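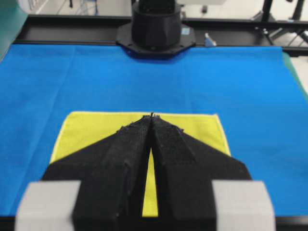
Chapter 13: Receiving Goods

Print | E-mail
Reading time: 8 minutes

Receiving is the work done between the moment a vehicle backs onto the dock and the moment the stock is ready to be put away. In many textbooks it gets a few pages before the author moves on to storage and picking. It has its own chapter in this one. An error made at the dock is copied into every record that follows, and it is usually found by someone who wasn't there when it was made.

By the end of the chapter you should be able to describe the steps of a standard receipt, read a delivery docket against a purchase order, record a discrepancy so that a claim can be made on it, and lay out a simple dock roster for a small site. Put-away is dealt with in the next chapter. Customs clearance is left until the part of the book on imports, although sealed containers are mentioned briefly here.

The Wandine delivery

We begin with a case that will come up again in the exercises.

Wandine is a distribution centre on the edge of a regional town. It holds stock for several owners, most of them wholesalers of household and hardware lines. On 10 March 2018 a semi-trailer arrived from the Pultbridge depot carrying goods for one of those owners. The booking was for the early slot. The driver was late and a second truck was already waiting at the gate.

Josphat Barasa was the receiving clerk. The delivery docket listed 864 cartons of one product line on mixed pallets. Barasa compared the docket with the purchase order, found that the quantities agreed, signed it and stamped it. The pallets were moved off the dock to make room for the second truck. The driver left with a clean docket, meaning one with no remarks written on it.

Later in the same shift Peninah Obura, who ran the put-away team, reported that one pallet was labelled with a different product code. The cartons were the same size and the same colour as the others. The pallet held 100 cartons of a line that the owner also stocked but had not ordered. The correct goods had never been loaded.

The owner wanted credit for the missing cartons. The carrier pointed to the clean docket. The depot at Pultbridge said its loading record showed the correct product leaving its dock. It took until September to settle the matter, and the settlement was a split between the parties that none of them thought was right.

Look at what Barasa did and didn't do. He checked one document against another document. He did not check either of them against the goods. The docket and the order agreed because both had been produced from the same data, so comparing them could only ever show that the paperwork was consistent with itself. The remark that would have protected the site, "one pallet wrong code, held for inspection", would have taken less than a minute to write.

13.1 What a receipt is

The word "receipt" is used in two ways, and you will hear both on the same dock. In the first sense a receipt is the physical event: goods come off a vehicle and into the care of the warehouse. In the second sense it is the record of that event in the warehouse system. This book uses "physical receipt" and "system receipt" where the difference matters.

The two should happen close together. When the physical receipt runs ahead of the system receipt, there is stock in the building that no one can sell or find. When the system receipt runs ahead of the physical one, orders are released against stock that is still on a truck. Both are common. The second tends to cause more trouble in the short term, as pickers are sent to locations that are empty and customers are told that an order is on its way.

A physical receipt also moves responsibility. Up to the point of signature the carrier has care of the goods. After it, the warehouse does. The terms of this change are set out in the contract of carriage and in the storage agreement, and they vary a good deal. Some contracts allow a period after delivery in which hidden damage can be reported. Others allow none. A receiving clerk isn't expected to know contract law, but should know which of the regular carriers allow a reporting period and how long it is. At most sites a sheet near the dock desk with this information is enough, provided it is kept up to date.

13.2 The steps in order

A standard receipt follows the sequence below. Sites differ in who does each step and in how much of it is done on a handheld device, but the order is much the same everywhere.

Booking. The carrier or supplier asks for a time, and the site gives one, along with a dock number. The booking should state the owner of the goods, the order number, the type of load and any special handling.

Arrival. The gate or dock office notes the time, the vehicle registration and the booking reference. For sealed loads, the seal number is read and compared with the paperwork before the seal is broken. A broken or mismatched seal is reported to the supervisor while the doors are still closed.

Unloading. Goods are brought off and placed in a marked receiving lane. They stay in that lane until the receipt is finished. Goods from two deliveries are never put in one lane.

Checking. The identity, quantity and condition of the goods are checked against the order. This step is covered in detail in 13.3.

Recording. Any difference is written on the carrier's docket before it is signed, and the driver is asked to sign beside the remark. The site keeps a copy.

System receipt. The checked quantities are entered, along with batch numbers and expiry dates where these apply. Labels are printed and fixed.

Release. The lane is cleared for put-away.

Obadia Sang, who trained receiving staff at the Durnholm warehouse for several years, taught the sequence with one rule attached to it: the lane is not released by the person who wants the lane. He meant that the pressure to clear space always comes from the forklift crew or the next driver, and that the decision should stay with the clerk doing the check. Durnholm had painted its lane numbers on the floor and hung a red tag at the head of each lane. Only the receiving clerk could take a tag down.

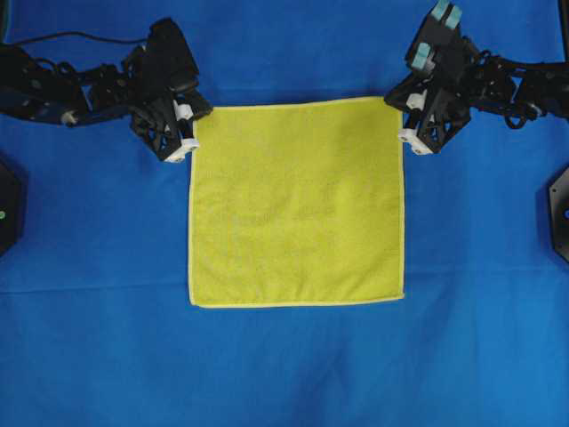
A rule like this only holds if the site has enough lanes to make it workable. Where there are 2 lanes and three trucks, staff will find a way around any tag. Lane space is therefore a planning question as much as a matter of discipline, and we return to it in 13.5 when we look at dock rosters.

13.3 Checking

Checking answers three separate questions, and it helps to keep them apart.

Is it the right product? This is an identity check. The product code on the carton or pallet label is read and matched to the line on the order. Every pallet is read. On a mixed pallet every layer that can be seen is read, and the pallet is broken down if the label doesn't list its contents. The appearance of a carton is not evidence of what is in it, as the Wandine case shows.

Is it the right amount? This is a quantity check. Full pallets in the supplier's original wrap are normally accepted at the labelled quantity. Part pallets and rewrapped pallets are counted. If the storage agreement calls for a full count, it is done on all of them, and the time needed should be allowed for in the booking.

Is it in good condition? This is a condition check. Look for crushed corners, water marks, torn wrap, leaning stacks and any smell that doesn't belong to the product. Chilled and frozen goods have a temperature check as well, taken in the way the owner has specified.

New staff often ask how far a check should go. There is no single answer. A complete check of every carton in every load would catch nearly all errors and would bring most docks to a stop. No check at all is quick and stores up disputes for later. In between, sites use a graded approach, in which the depth of the check depends on the record of the supplier, the value of the goods and the kind of pallet. A supplier with a good record may be moved to identity and condition checks only. A supplier with recent errors is moved back to a full check until its deliveries have come in clean for an agreed period.

Krishnamoorthy Nadar set up such a scheme at Shemweta, a site that handled small electrical parts for a group of repair businesses. He had expected objections from suppliers when they were moved to a full check. Most of the objections came from inside the building. The buying team did not like a regular supplier being marked down, and the dock crew did not like having different rules for different trucks. The scheme lasted once the grade was printed on the booking sheet, so the clerk didn't have to remember it or argue about it.

13.4 Writing a remark

A remark on a docket is short, but it may be read months later by a person who has never visited the site. It should state what was wrong, where in the load it was found, and what was done with the goods. "Damaged" is not a useful remark. "Three cartons crushed, bottom layer, rear pallet, held in lane" is. Phrases such as "subject to inspection" or "contents not checked" are widely used, and under many contracts they carry little weight.

Idrisa Mwakalinga, a claims officer whose worked files are used in the exercises, sorted the dockets that came to him into those he could act on and those he could not. The difference was nearly always in the remark. Photographs helped, but a photograph without a docket number on it was hard to tie to a delivery.

Before going on to 13.5, read the Wandine case again and write the remark you would have put on the docket. Keep it to two lines. You will need it for the first exercise.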